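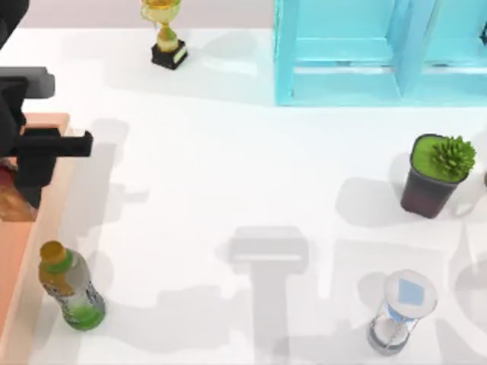
Simulated tabletop with trophy, shelf unit, potted plant, bottle and hourglass. Rendered view.

Call for participants: operating a two-armed robot in simulation

The Gerdale Manipulation Lab in Brostton is looking for adults to take part in a paid study on how people teach robots to handle household objects. You will sit at a desk, hold a pair of hand controllers, and move two simulated robot arms to pick up and put down objects on a table. No experience with robots, programming or video games is needed. We want people with and without that kind of background.

Sign up by 5/22/18. Places are filled in the order that completed screening forms come in, and we keep a waiting list after that.

What the study is about

Robots can learn a task from recordings of a person doing it by remote control. Each recording is called a demonstration. The usual way to get demonstrations is to put a person in front of a real robot and have them repeat the task until there are enough good ones. It is slow work. Objects have to be put back by hand after every attempt, the arms need regular checks, and only one person can use the robot at a time.

In a simulator the table resets when you press a button. The open question for our group is what kind of demonstrations to ask for. In a pilot last year, lab members recorded 400 demonstrations of simple pick-and-place tasks in simulation. We trained one control program on the demonstrations where the objects always started in the same places, and a second on the ones where the starting places were shuffled. Both programs were trained on the same number of demonstrations. The shuffled set gave the better result when we moved things around at test time, and the fixed set gave the better result when we did not. Neither finding surprised us much.

What did surprise us was the effect of the person. Demonstrations from some operators were far more useful for training than demonstrations from others, and speed did not explain it. One of our slowest operators produced the most useful set. Our working guess is that it has to do with how people correct small mistakes, such as a grasp that lands a little to one side. Some people let go and start over. Others adjust while still holding the object. A program that has only seen clean attempts has nothing to go on when it makes an error of its own.

The pilot operators were all people who work with robots, so we can't say much about anyone else. That is the reason for this call.

What you will do

You will come in for two sessions on different days. Each session lasts 80 minutes, including breaks.

The first session starts with a short questionnaire and a practice period. A member of the team will show you how the controllers work: squeezing the trigger closes the gripper, and moving your hand moves the arm on that side. Most people in the pilot needed a while to get used to judging depth on a flat screen. You can practice until you are comfortable, up to the time limit for that part.

After practice you will do a set of short tasks. Each one is given as a written instruction at the top of the screen. Typical instructions are:

Put the trophy on the shelf.
Move the plant next to the hourglass.
Pick up the bottle and stand it upright in the middle of the table.
Pass the hourglass from the left arm to the right arm.

You decide how to do each task. There is no required order of movements and no preferred arm unless the instruction names one. If you drop something, keep going if you can. If an object leaves the table or you get stuck, press the reset button and try again. We keep the failed attempts too and will look at them separately.

The second session follows the same format with different objects and starting positions. In that session, half of the participants will receive a short instruction on how to handle mistakes, and the other half will not. Which group you are in is decided by chance. We will tell you your group after the session and answer any questions you have about it.

You will not operate or stand near a physical robot at any point. Trained programs will later be tested on the real arms at our Brokholm site by lab staff.

What we record

We record the movements of the controllers, the movements of the simulated arms and objects, the button presses and the time each attempt takes. We do not record your face or your voice. The questionnaire asks for your age range, which hand you write with, and how often you play video games or use tools that need fine hand control, such as sewing machines or soldering irons. You may skip any question on it.

Your recordings are stored under a participant code. The list linking codes to names is kept separately and deleted once payments have been made. After the study ends we plan to release the demonstrations, under codes only, so other groups can check our results or train their own programs on them. The consent form has a separate line for this. You can take part in the study and be paid in full without agreeing to the release.

Who can take part

You can take part if you:

are 18 or older
can read short written instructions in English
have normal or corrected vision (glasses and contacts are fine)
can hold a light controller in each hand and move both arms freely at chest height
can come to both sessions

Please do not sign up if you took part in the pilot or if you have worked in a robotics lab in the past year. If you get motion sick from moving images on a screen, contact us before filling in the form. The camera view in our simulator stays still during a task, which most people find easy on the stomach, but we would like to talk it over with you first.

Left-handed people are especially welcome. We had very few in the pilot.

Payment

You will be paid $100 for completing both sessions. If you complete only the first, you will be paid half of that. Payment is by check or gift card, your choice, and is handed over at the end of your last session. How well you do at the tasks has no effect on what you are paid. You can stop at any time without giving a reason, and if you stop partway through a session you will still be paid for that session.

We can cover parking in the Wongsuwan Street garage. Bring your ticket to the front desk and it will be stamped. Bus fares can be repaid in cash if you ask when you arrive.

Where and when

Sessions are held in Room 14 of the Gerdale building on Wongsuwan Street in Brostton. The room is on the ground floor and there is a ramp at the side entrance. The desk and chair can both be raised and lowered. If you use a wheelchair, tell us on the form and the chair will be out of the way when you come in.

Morning, afternoon and early evening times are available on weekdays, with a small number of places on Saturdays. Your second session should be at least one day and no more than two weeks after your first. We will suggest times when we confirm your place, and you can change them by phone up to the day before.

Wear something you can move your arms in. Long loose sleeves tend to catch on the controllers. You may bring a drink with a lid. Phones need to be switched off or left at the front desk, since calls have interrupted recordings before.

Risks and benefits

The risks are small. Some people get tired arms or tired eyes. There is a break after every block of tasks, and you can ask for more. The study will not benefit you directly apart from the payment. If you would like to know what we find, leave an address on the form and we will send a summary written for general readers.

Who runs the study

The study is led by Usa Sangkhawat. Sessions are run by Montri Saithong and Uyên Khổng, and one of them will be in the room with you the whole time. Rattana Siriwan built the simulated scenes and handles the data, and is the person to ask about storage or release. Duangjai Thammasiri does the scheduling.

The study has been reviewed and approved under our institution's rules for research with human participants. The approval letter is available at the front desk, and we can send you a copy along with the consent form so you can read both before you decide.

How to sign up

Screening forms are at the front desk of the Gerdale building, or we can mail you one. Fill in both sides, including the times you are free, and return the form to the desk or mail it to Duangjai Thammasiri at the same address. You will hear from us within a week of our receiving the form, whether or not there is a place for you.

If two people from the same household want to take part, each needs a separate form. You are welcome to come on the same day, but sessions are run one person at a time.

Questions about the tasks or the equipment can go to Montri Saithong or Uyên Khổng through the front desk. Questions or complaints about how the study is being run should go to Usa Sangkhawat.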